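Depuis que mon fils a reçu une caisse de grosses briques en plastique, je range tous les soirs. Je ne me plains pas, c'est un travail tranquille, et j'ai trouvé ma petite méthode. D'abord les grandes briques, celles à deux rangées de plots, puis les carrées, qui se glissent dans les trous qui restent.

La caisse vient de chez Brirka et je l'ai payée 25 euros à la bourse aux jouets de mai. La vendeuse disait qu'il y avait 100 pièces. Je n'ai jamais vérifié. 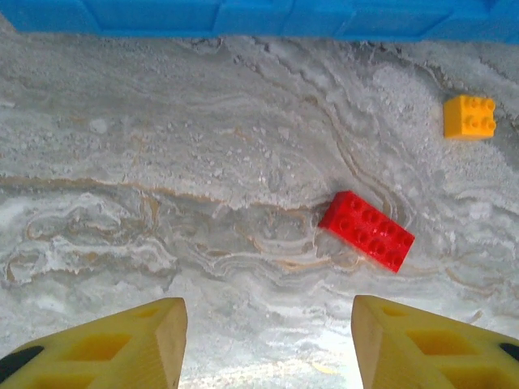
Prirnstead, le 17 janvier

Une brique rouge et, plus loin, une petite jaune orangé : sur un fond gris et blanc comme celui-ci, on les repère tout de suite. Sur notre tapis à fleurs, c'est autre chose, et mon pied les trouve souvent avant mes yeux.

Pour le lavage, j'ai demandé conseil à mon voisin Ramiro Villalobos, qui a élevé trois enfants. Il met les briques dans un filet à linge, dans une bassine d'eau tiède avec un peu de savon, et il les laisse tremper 5 minutes. Ensuite je les pose à l'envers sur une serviette, les plots en bas, et je secoue celles qui gardent l'eau.

Il me manque encore une boîte avec un vrai couvercle. J'hésite entre une Lenidix, assez haute, et une plus plate qui passerait sous le lit. Si quelqu'un connaît la plate, je veux bien savoir si elle roule correctement sur un parquet ancien.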